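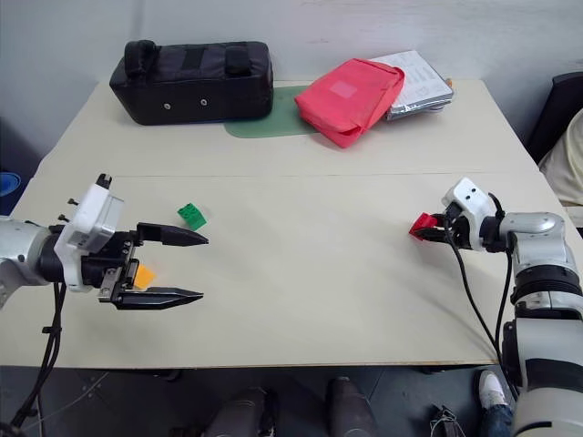
# Rillen 8 Training Goal

Folding soccer goal for clubs and schools. Aluminum frame, knotless net, two wheels on the back bar. One coach can set it up. Two is faster.

Updated May 14, 2018 - new net clips, same price as last season.

## What you get

- Frame in five pieces, numbered at the joints
- Net, white, 4 in. mesh
- 16 net clips (old version had hooks, we dropped those)
- 8 ground pegs
- Two transport wheels, already fitted
- Hex key
- Instruction sheet. Keep it, the folding order matters

Weights not included. You need them on turf and indoors, see further down.

## Size and weight

| | |
|---|---|
| Opening | 12 ft wide, 6 ft high |
| Depth at base | 4 ft |
| Folded length | 12 ft 3 in. |
| Weight with net | 61 lb |
| Item no. | RL-301 |

Folded length is the one people miss. It won't go in a minivan. Roof rack or trailer, or leave it at the field.

## Setup

1. Lay the frame face down, crossbar away from you.
2. Swing both side arms out until the pin clicks. Both sides!
3. Slide in the back bar. Wheels point outward.
4. Clip the net starting at the top corners, then the posts, then the back bar.
5. Stand it up with a person on each post.
6. Peg it or weight it before anyone kicks a ball.

First time takes a while, the joints are stiff out of the box. Gets easier after a few sessions. Don't oil them, grit sticks to it. Dry silicone spray is fine.

## Anchoring

Grass: all 8 pegs, angled away from the goal. Dry summer ground you may want the long pegs (sold separatly).

Turf or gym floor: weight bags on the back bar, 176 lb total minimum. We sell the Grorus fillable bags, four per goal. Sand, not water - water bags leak sooner or later and then the goal is loose.

Never let players hang on the crossbar. Never leave it standing unanchored overnight. Fold it or chain it face down.

## Net

The Rillen net fits this frame only. The Vitale net from our full-size goals is too deep and drags on the ground, so please don't order it for this one, we get returns every month. Colors: white, or black and white stripe. Stripe is two weeks extra.

Net is UV treated. Left outside all year expect two seasons, maybe three. Take it in for winter if you can, end of November at the latest in snow areas.

## From clubs

"We run 16 players on half a field with two of these. Girls carry them out themselves now. Wish the wheels were bigger, they sink when it rains." - Elisa Messina, U12 coach

"Replaced one side pin after a year. Part came quick. Otherwise no trouble." - Bijan Farahani, equipment manager

On the wheels: wide wheel kit now in stock, fits all frames from the past three seasons. Ask for it when ordering.

## Spare parts

- Side pin, pair
- Net clips, bag of 17 (one spare, you will lose one)
- Wide wheel kit
- Pegs, standard or long
- End caps for back bar

Tell us the year on the sticker under the crossbar. Pins changed size once and the old ones dont fit the new frame.

## Warranty

Five years on frame, one year on net and clips. Not covered: bent crossbars from hanging, anything welded on, paint damage from tape. Send two photos and the order number, we normaly answer next working day.

## Ordering

Single goal or pair. Pairs ship on one pallet, so freight is the same as for one. School purchase orders OK. Someone has to be there to sign and help lift, the driver stays at the curb.

Quotes and club pricing: Gemma Russo, Jomholm sales desk. Parts and warranty: Primo Cirillo, same number, option 2.

Stripe nets out of stock till next shipment. White is fine, ships now.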